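Toy tidy task, bedroom set-up
March, notebook 5, started 9:40 a.m.

Cameron's claim from the planning meeting, written here so we can hold each other to it: by the end of the month a policy trained on hand-held gripper demos will clear soft toys off a bed into a box, any toys, any order. My position is that it will do the easy half and we'll make a nice clip of the easy half. 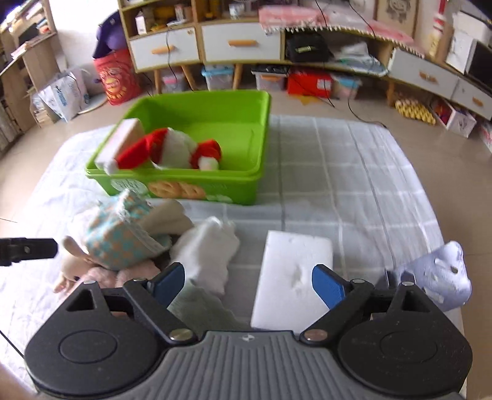

Reasons I'm not convinced, before I forget them.

Soft things have no proper edge to grab. The fingers close on fur and you get whatever the fur decides. A foam block is the opposite problem. It keeps its shape, so you have to come at it square or it skids across the sheet. We're asking one pair of fingers to do both with the same closing speed, and Guthrie (the controller, for anyone new reading this) still has only one closing speed worth using.

The green box. It's open on top, fine, but Santa is already in it along with a cream box leaning on the wall. Every toy that goes in changes where the next one can go. A person shoves things down with the flat of the hand and doesn't think about it. I went through the task sheet and there is no shove. There is "place" and there is "release". Asked Marion Laing whether we could add a press-down step and she said put it in the request list, so it's in the request list.

Piles. Rabbit is behind and under the patterned fabric cube. Do you move the cube first or pull the rabbit by the ears? I pulled by the ears on one demo and moved the cube on the next, and I'm the same person with the same morning's coffee in me. Whoever trains on this gets both answers and no hint which was wanted.

Numbers so far: 41 demos recorded, 17 thrown out. Most of the bad ones were tracking dropouts when I reached across to the far side of the box. Two were me dropping the pink one. Cameron wants the drops kept as "recovery data". I've kept them in a separate folder and we can argue later.

Target is 200. At this rate my wrist gives out first.

11:15. Tried going slower. Demos look cleaner on playback but they're dull to sit through, and a robot that takes this long per toy is not a thing anyone would put up with at home. The Stilumia people showed their tidy-up demo at Studport with three toys, all the same size, on a bare table. Evero's was better, to be fair to them, with a proper mess, but somebody reset it by hand between every run and that somebody was doing the chore.

The pale green cloth I've left in. It isn't a toy and the task sheet doesn't say what to do with it. My guess is the policy grabs it along with whatever's on top. Same worry about the checked sheet, which pinches up between the fingers if you come in low. Note for whoever collects next: stay higher on the approach than feels natural.

Where it might work: single toys, clear space round them, box near empty. I'd bet lunch on that.

Where it won't: last few items, box full, anything tucked under anything else. That's the part of the job people hate, so it's the part I'd want done.

To do
- re-zero tracking before the afternoon block
- ask Cameron Kinnear what counts as a success when a toy is half in the box
- decide about the cloth
- shuffle the layout more, I keep building the same pile
- charge spare battery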